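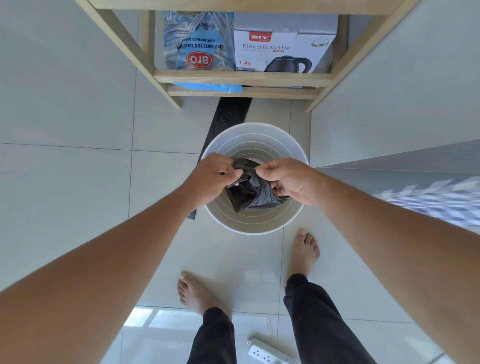 Tying up a black bin bag in a white bin.

Home | News | Health | Sport | What's On

Free foot and ankle checks for new runners at Ninbridge clinic

16 Oct 2022
By Sarita Tiwari

Runners in Ninbridge can book a free foot and ankle check this autumn at the Flastach Clinic, which is offering 31 appointments to people who have taken up the sport in the past year.

The sessions last 20 minutes and are run by physiotherapist Samina Janjua, who joined the clinic from a hospital outpatient team. They are aimed at people with heel or arch pain, or stiffness in the ankle after a run.

Ms Janjua said heel pain was the complaint she heard most often from newer runners. It is usually worst with the first few steps in the morning and eases once the foot has warmed up, so many people carry on training and only ask for help when it starts to last all day.

"People come in and tell me they've had it since the spring," she said. "By then they've changed how they walk, and the calf or the knee on the other side is sore as well. I'd much rather see them in the first couple of weeks."

At each check she looks at how the foot and ankle move, tests calf strength and asks about training. Runners are asked to bring the shoes they use most – old ones included – and a note of how far they have run in the past month.

Most people are sent home with calf raises and a stretch for the sole of the foot, and are asked to cut their distance for a while. Anyone who needs further treatment will be told what it costs before they decide, and those with signs of a stress fracture will be advised to see their GP.

The checks come ahead of the Ekinia 10K, which has 852 entries so far. Several local running groups have beginners taking part, and the clinic has printed 500 copies of a leaflet on building up distance safely. It is free from reception and from the Cisneros sports shop.

Ms Janjua said runners with a sore heel did not always have to pull out of a race. "If it settles within a day of running, we can often work around it," she said. "If you're limping, stop and get it looked at."

Appointments are for over-16s only and can be booked at the clinic's front desk until the end of October.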